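### 4.2 Covers, spines and the return of borrowed books

The second part of the study looked at how readers at the Wakport and Bavton branches recognised a book they had borrowed before. Both branches lend from open shelves and keep paperbacks and hardbacks together. Wakport holds 3000 titles in its adult non-fiction section; Bavton holds fewer but replaces them more often. Loans were followed from February until the end of the lending year.

Readers who agreed to take part filled in a short form at the desk when they brought a book back. The form asked what they remembered of the outside of the book before they turned it over to check. We received 98 completed forms. Of these, 80 named at least one colour correctly, and many gave the colour before the title. Authors' names were recalled least often, even by readers who had finished the book and said they would look for others by the same writer.

Answers on cover pictures were harder to sort. Some readers named the subject plainly ("a bridge", "a pair of boots"), while others described a mood or a style of drawing. We counted only the first kind. Animals did well under this rule. Readers of technical books, who often told us that they paid no attention to covers, named the animal as readily as readers of natural history did, and several used it in place of the title when asking staff for the book.
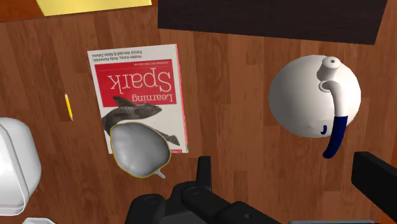 **Figure 2.** Paperback with a red title band and a grayscale shark on a white cover, lying upside down to the viewer.

Orientation matters more than we had expected when the study was planned. Books left on reading tables are seldom the right way up for the next person who passes, and small print such as a list of authors is the first thing to be lost. A broad block of colour or a single large drawing can still be picked out. Staff at Bavton said they sorted the evening returns in this way, by colour first, and read the titles only when two covers were alike.

The spine labels supplied by Kandpal were a separate difficulty. They cover the lower part of the spine and, on thinner books, fold round on to the front. At Wakport the older Festex labels were still in use on part of the stock, and these are narrower. We did not find a clear difference in recall between the two kinds, but the number of thin books in the sample was small and the question should be left open. Section 4.3 turns to hardbacks with plain cloth covers, where readers had only the spine to go on.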